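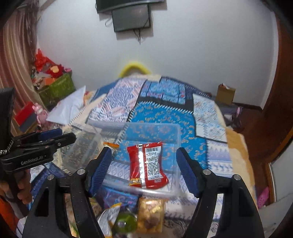 Slide 1. Household budgets since June. My name is Anatole Perrin and I look after the spending survey at Delorme. We asked 654 households what they had cut and what they had kept. Small treats stayed in. A red foil snack packet in a clear plastic box on the bed costs very little, and people told us they would give up a streaming service before they gave up that sort of thing.

Slide 2. Who answered. Of the 654, 307 had at least one person on reduced hours. Read the chart left to right. The dark bars are the reduced-hours group.

Slide 3. Savings. Two groups here, and they moved apart. Households on full pay put money away – no commuting, no restaurants, no trips. The reduced-hours group drew down what they had. Pause here for questions, 5 minutes at most.

Slide 4. Loan deferrals. Many people took a payment holiday in the spring and have not looked at the balance. Interest kept adding up. Say this slowly. Anyone with a deferral should call the lender before it ends and ask for the new monthly amount in writing.

Slide 5. What to do this month. List the fixed bills first. Cancel what is not used. Keep a small amount for treats, or the plan will not last past the second week.

Skip slide 6 if we are running late. Gladys Castaño takes over for the part on retirement accounts. Handouts are on the table by the door, and the survey tables are in the back pages.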